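## 3. Fitting the legs

This section covers the Pleltlow stool, four-leg version, in white plastic. The two-step version has its own sheet. Read sections 1 and 2 before starting; the parts list and the leg lengths are given there.

### 3.1 Work surface

1. Choose a flat table large enough to hold the seat with room beside it for the legs.
2. Cover the table with plastic sheeting. Let the sheet hang over the front edge so that it does not ride up while you work. Wrinkles are acceptable. Grit is not: shake the sheet out before laying it down.
3. Place the seat on the sheet with the ribbed side up.
4. Lay the legs next to the seat, parallel to each other and within reach.

**Note:** The top face of the seat marks easily. Lift the seat to turn it. Do not drag it.

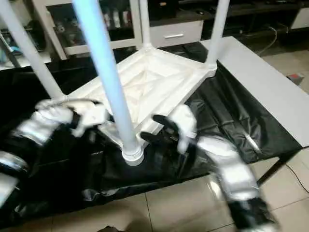 ### 3.2 Checking the sockets

Each corner of the seat has one socket. Before fitting a leg:

1. Run a fingertip around the inside of the socket. Remove any loose plastic with a dry brush.
2. Check that the thread is complete. A seat with a broken thread must not be used. Return it under part number 998.
3. Check the collar end of each leg in the same way.

Do not use oil, grease or soap on the threads. Tape is also unsuitable and will stop the collar from seating.

### 3.3 Inserting the legs

1. Hold the rim of the seat with one hand, close to the socket.
2. Set the collar end of the first leg into the socket and hold the leg in line with it.
3. Turn the leg counterclockwise until the thread drops into place, then turn it clockwise. Use hand force only.
4. Stop when the leg resists. Leave it at this point; final tightening is done in 3.4.
5. Fit the second leg to the next corner, then the remaining two.

**Caution:** If a leg binds in the first turn, it is cross-threaded. Back it out fully and start again. Forcing it will strip the socket.
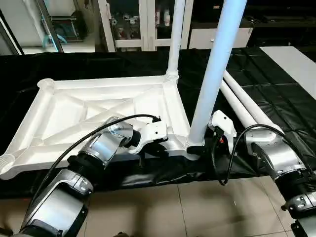 The legs are interchangeable within one carton. Legs from the Broreck series have a coarser thread and do not fit, although the collars are similar in size. If parts from several cartons have been mixed, sort them before continuing.

### 3.4 Final tightening

1. Tighten the legs in diagonal pairs. Steady the seat with the free hand.
2. Give each leg up to a quarter turn past the point of resistance.
3. If a leg is hard to reach, tip the seat onto its side on the sheet and support the rim. Keep weight off the upright legs.
4. Check that no thread is showing between collar and seat.

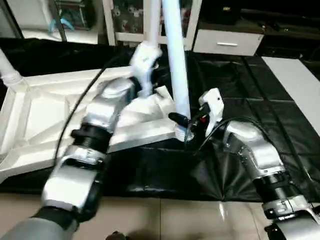 A gap on one side of the collar means the leg has gone in at an angle. Remove it and repeat 3.3 for that corner.

### 3.5 Before first use

1. Press a foot cap onto the end of each leg, if not already fitted.
2. Turn the stool upright on a level floor.
3. Press down on each corner in turn. If the stool rocks, recheck all four legs.
4. Retighten by hand after 9 days of normal use.

Spare collars and foot caps are listed in section 6.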